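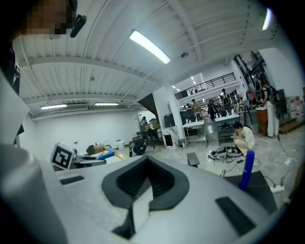

How does a robot learn to clean a sink?

In the Stodum robot club, students teach it by doing the job themselves. They hold a gripper in each hand. A gripper is a tool that picks things up with fingers, the way a robot would.
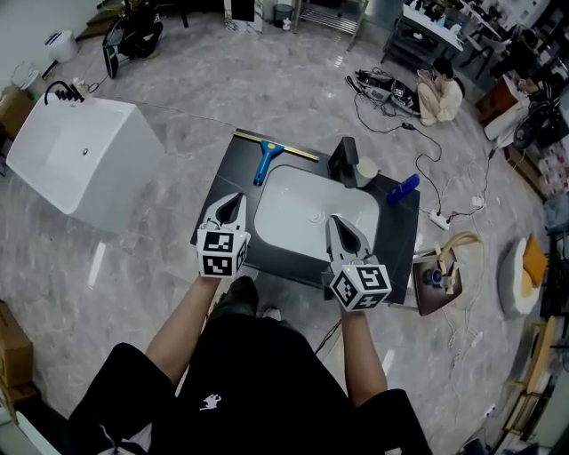

A gripper for each hand. The squares on the white cubes are called markers.

Cameras can find the markers easily, so a computer can work out how each hand moves. One cleaning job takes 20 tries. Club leader Thérèse Landry wants 500 by July.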